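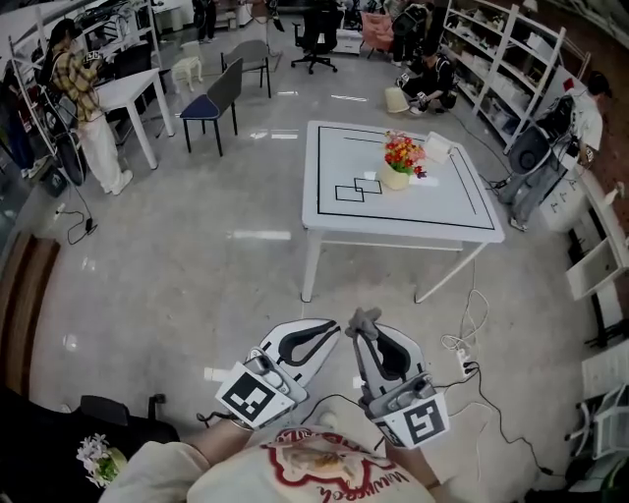 A table is the wrong height for almost everyone, Baiba Ramanauskas wrote in reply to our February piece on chairs, and the trade has known it for years. Her letter asked why we had given six pages to seats and one paragraph to the surface in front of them. The complaint is fair.

Most tables sold for general use stand between 720 and 760 mm high. The range suits a seated adult of average build who is writing on paper. It suits few other tasks. Kneading, soldering, cutting cloth and packing boxes are all done better on a higher surface, and typing is often done better on a lower one.

The usual starting point is elbow height, taken from the floor with the upper arm hanging and the forearm level. Light work that needs pressure from the hands, such as folding or gluing, goes a little below that point. Heavy work goes further below it, so that body weight can be brought to bear. Fine work goes above it and needs something for the forearms to rest on. A standing worker who changes between the three in one day has three correct table heights and, in most cases, one table.

Tarmo Luik fits out rented workrooms in Nevberg and keeps a record of each table he installs. His most common request is for a fixed top at 771 mm, a figure he reached by trial. Users of average height can still sit at it on a raised stool, and the shorter ones can stand at it for light jobs. Tall users find it low for anything done standing. He supplies them with blocks.

Blocks are the cheapest correction available. A set of four in beech, drilled to take the foot of the leg, will raise a table by the thickness of the block and nothing else needs to be altered. The hole should be at least 15 mm deep. Shallow cups let the leg walk out under side load, and stacked blocks should not be used at all unless they are screwed together.

Screw-in feet give a smaller range but finer control. The common pattern has 17 mm of travel, which is enough to level a table on an old floor and too little to change how it feels to work at. Longer feet are sold. They bend.

Stiffness is the other half of the question, and it gets worse as the table gets taller. For a plain leg fixed only at the top, sideways movement grows with the cube of the length. Adding a tenth to the leg adds a third to the sway. Slim steel legs that feel firm at desk height may be poor at bench height, even though the parts and the fixings are the same. A rail between the legs, set low at the back, cures most of it. Diagonal bracing cures more and gets in the way of knees.

Viktória Pálfi tested the point for us in Keltden with a top from the Irora range and three sets of legs. Pushed at one corner with a steady load, the tallest set moved more than twice as far as the shortest. With a back rail added, it moved less than the shortest set without one. The rail was a length of planed softwood and four brackets.

Crank tables answer the height problem and bring others. The frame is heavier, the top cannot be fixed to a wall, and the mechanism needs clearance underneath. Frames of this type are sold with load ratings of up to 400 kg, but the rating normally assumes an even load at rest. A vice at one corner is a different case. Darius Kütt runs two Hunt frames side by side and says the main fault is in the linking shaft, where wear at the coupling lets one end rise before the other. He checks both ends with a level each time the height is changed.

For a single user and a single task, a fixed table cut to measure remains the better purchase. Measure in the shoes worn for work. Include any mat on the floor, and subtract the height of whatever sits on the top: a board, a tray, a machine bed. Cristóvão Nogueira cuts legs long by 30 mm, has the customer work at the table for a week, and then trims them. He charges for one visit.

Trim all the legs from the same end, and seal the cut.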